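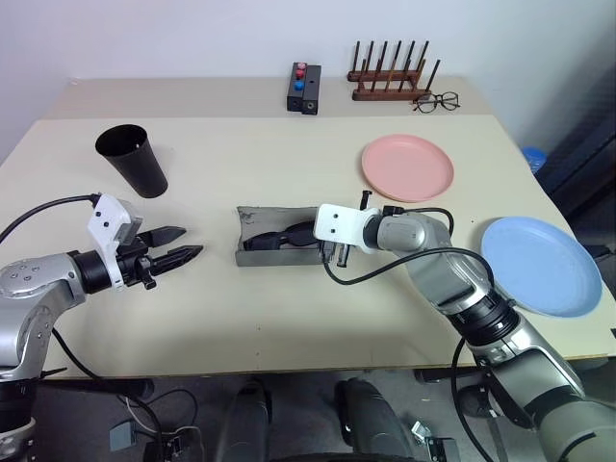

Sourdough Starter by Mail: Your Questions

How long can my starter sit in the mailbox?

Longer than you'd think! I dry it into flakes before it goes in the envelope, so a few days in a cold mailbox won't hurt it. In July I'd bring it inside the same afternoon if you can.

It's been 2 days and I don't see any bubbles. Did I kill it?

Probably not. Dried flakes are slow to wake up, and mine have taken a full week in a chilly kitchen (I keep my heat low and wear a lot of sweaters). Keep feeding it once a day -- same time if you can manage it -- and give it seven days before you write to me in a panic. You can still write to me in a panic, I'll answer.

What flour should I use?

Plain unbleached all-purpose. A spoonful of rye helps if it's sluggish. I've sent out more than 2,000 packets and most people do fine with whatever's in the pantry.

Which starter is the sour one?

Pement. Sutter is milder and rises faster, so I'd pick that for pancakes or pizza dough. My friend Osian Ruddock gave me the first jar of Sutter and he bakes everything with it, even cinnamon rolls.

There's gray liquid on top. Yuck?

It's just hungry. Stir it in or pour it off, then feed it. Pink or orange streaks are a different story -- throw the whole thing out, wash the jar well, and email me for a new packet.

Can I keep it in the fridge?

Sure, once it's doubling reliably. Feed it, let it sit out an hour or so, then put it in the back with the lid on loosely. Once a week is plenty after that.

Do you ship to Canada?

Not right now, sorry. I tried it for a while and the forms wore me out.

Who do I write to about a missing order?

Me, Sunita Haddad, using the contact form. Put your order name in the subject line and tell me which starter you picked. I pack on Mondays and usually catch up on email that night.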